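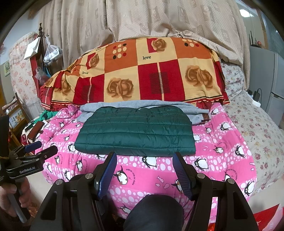 A pink quilt with penguins and polka dots on a bed.

Search this site Enter keywords Go

Mollstead skin clinic adds evening hours, second laser room

10 Nov 2023

Ukora Skin & Laser in Mollstead is opening a second treatment room and staying open later, the clinic said Friday. Evening slots on Tuesdays to start. More if they fill up.

The new room is on the ground floor, next to the front desk, and will be used for hair removal and for the lighter facial peels. Longer jobs such as scar work and tattoo removal stay upstairs where the older machine is. Parking in back as before, entrance on Randalberg Street.

Work on the room began in September. Total cost 2450 dollars for paint, flooring and a new sink, not counting the laser, which is leased. The clinic did the painting itself over two weekends and closed for one day while the plumbing went in.

Hiring too. The clinic wants 3 more people, two of them licensed estheticians and one for the desk and phones. Part time is fine. Applications at the desk or by mail, no online form yet.

Prices mostly unchanged. A first consultation is still free and runs 20 minutes. Patch tests are now required for every new laser client, even those who have had treatments at a differnt clinic, and have to be done at least two days ahead. Bring a list of any medicines you take. Anyone with a fresh tan will be asked to wait.

Cancellations: the clinic now wants a full day's notice, or the deposit is kept. Deposit is 30 dollars and comes off the final bill.

The Fan Card, the clinic's loyalty card, carries on. Old paper cards can be swapped for the plastic one at the desk, stamps and all. Cards from the Randalberg Street nail bar next door are not accepted, seperate business.

Evening bookings by phone only for now. The desk picks up from nine, closed Sundays. Walk-ins for brows and lashes still ok in the mornings if a chair is free.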